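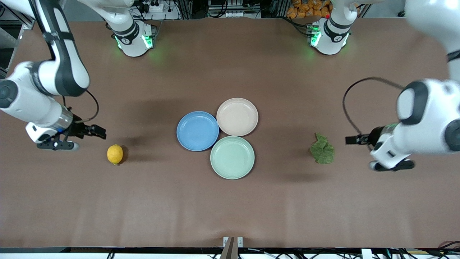 Setting and Clearing the Table
Handout 4, Home Skills Evening Course, Stover Adult Learning Center

Welcome back! Tonight is my favorite session of the whole course. Last time we got through storing dry goods, and a few of you stayed until 10 arguing about flour bins, so I know you're ready for something livelier. We're on to the table itself: how plates go down, how they come back up, and what belongs in the middle.

Bring your notes from Handout 3. We'll need the page on washing fruit.

1. Start with a clear surface

Take everything off before you put anything on. Mail, keys, the charger, last night's napkins, all of it. Wipe along the grain if the top is wood, and run the cloth along the front edge too, where hands and sleeves rest all day. People skip the edge! Go over it twice and look at your cloth afterward.

Plain brown tabletops are lovely to work with. Pale plates stand out on them and so does anything yellow or green, and you can get away with no tablecloth at all. If you do use a cloth, iron it or dampen it and smooth it by hand once it's on.

2. Placing round plates

Round plates look easy, and then you put out a few and the whole table seems to lean. The trick I love is to work from the chairs. Pull each chair in, stand behind it, and set the plate straight in front of you, a thumb's width from the edge. Then go to the next chair. Don't try to line plates up by looking at them from one end of the room.

With an odd number of people, put the single setting at the end or in the center of its side. Three places around a rectangular table can be very friendly (two on one side, one across), and everybody can reach the bread.

Hold plates by the rim with your palm underneath. Fingers stay off the eating surface. If you're carrying a stack, keep it low against your body and put the whole stack down before you start dealing them out.

3. The middle of the table

Now the fun part. You don't need flowers. A lemon is one of the best things you can put on a table: it's bright, it smells wonderful when you cut it, and you can squeeze it over the fish. One is plenty for a small supper. For a bigger table, fill a shallow bowl.

Keep centerpieces below chin height for a seated person. Leave enough room for serving dishes, and try passing a dish across before the food arrives. You'll find out fast if the bowl is in the way.

4. Cloth napkins

Folded, rolled, or loosely bunched, all fine. I'm a great fan of green napkins with lemons in spring. Bunched napkins look relaxed, but shake them out first so the creases fall softly. We'll practice the plain rectangle and the roll. The fan is optional, and I will happily show it to anyone who stays.

5. Clearing

Wait until the last person has finished. Then:

- Serving dishes and leftovers first
- Plates next, scraped in the kitchen and never at the table
- Glasses after that, unless people are still drinking
- Napkins straight into the wash basket
- Whole fruit back to the fruit bowl, cut fruit into the fridge

Stack plates of the same size together. A small plate under a large one wobbles horribly on the way to the sink. Carry up to 10 at a time only if you've done it before and the path is clear; otherwise make 2 trips and enjoy the walk.

Practice for next session

Set your own table once using the chair method and once by eye. Sit down in every seat both times. Write down what you couldn't reach and what you bumped with your elbow. Then move one thing and try again. I really look forward to reading these, the last group's were a treat.

If you want extra reading, the Pietrzak booklet on table linens is on the shelf in room 347. Please return it to the same shelf. The Flavetti chart of plate sizes is pinned up by the door.

Comments (3)

lindenrow: Tried the chair thing at my sister's and it worked so well! Does it hold for oval tables too? I ended up with a gap at the curved end.

two_spoons: We put out lemons all April and then made lemonade with them. My kids now fight over who gets to set the table.

marrowfat: Is the plate chart available to print? I missed the evening class and I'm in the Esex building most mornings, so I could pick up a copy there.

Stover Adult Learning Center | Home Skills office, ext. 558 | © Stover Adult Learning Center | Back to top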